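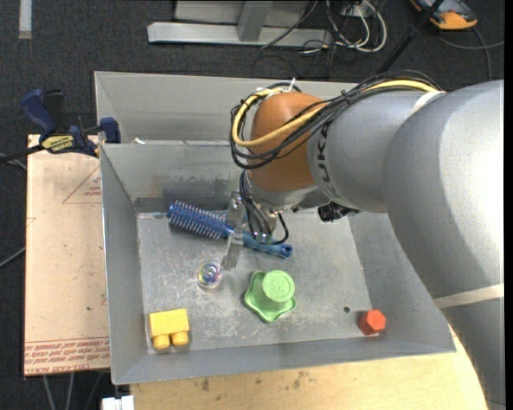 Cell check before gripper comparison, bin-picking bench
Checked by: Svenja Frerichs
Second pair of eyes: Dirk Harms (the other Dirk was at lunch)
Grippers on trial: Prirnora flat-finger, Cuadros two-jaw

1. Emergency stop reachable from both sides of the bench
OK. Pressed it twice. Britta was in the middle of a run the second time and has been told I'm sorry.

2. Bin secured
OK. Bar clamp tight on the left side. Please leave it where it is – the blue handle is very inviting and several people have accepted.

3. Bin floor and walls
OK with remark. Scratched and scuffed, with smudges on the back wall. No sharp edges found. Henrik wants a new bin. Henrik wanted a new bin in April too.

4. Cables along the arm
Remark. Black bundle and yellow cable both run in a wide loop at the joint. Move the wrist through its full range at slow speed before the first pick and watch that loop the whole way. Watching means standing there, Dirk D.

5. Gripper wires
Remark. One thin wire loops out to the side above the bin. Tape it back before the Cuadros goes on, or the comparison will be between a gripper and a gripper holding its own wire.

6. Finger condition
OK. No cracks in the translucent finger. Spare set is in the drawer marked Stoment, which contains nothing from Stoment.

7. Flange screws
OK. Torqued and marked. Repeat after every gripper change, including the quick ones.

8. Floor around the bench
NOT OK. White cables in loops on the carpet, black cords in a tangle next to them. Route them behind the metal frame and tie them down. Open since the last check, and the one before.

9. Test objects
OK. Brush, clear round piece, green toy, yellow block, red hexagon. Same set for both grippers, and no swapping out the clear one when it spoils the score.

10. Controller settings
Speed limit 500, log file 111 started. The Cledent controller still shows 615 on its start screen and the manual is silent on the matter. Noted, moving on.

11. Picks per gripper
26 each, failures included. A dropped brush is a failure even if it lands nicely.

Result: release for slow-speed test only. Full speed after items 4, 5 and 8 are closed and signed.

Comment from D. Harms: agree with all of it except item 6. There is one Stoment screwdriver in there.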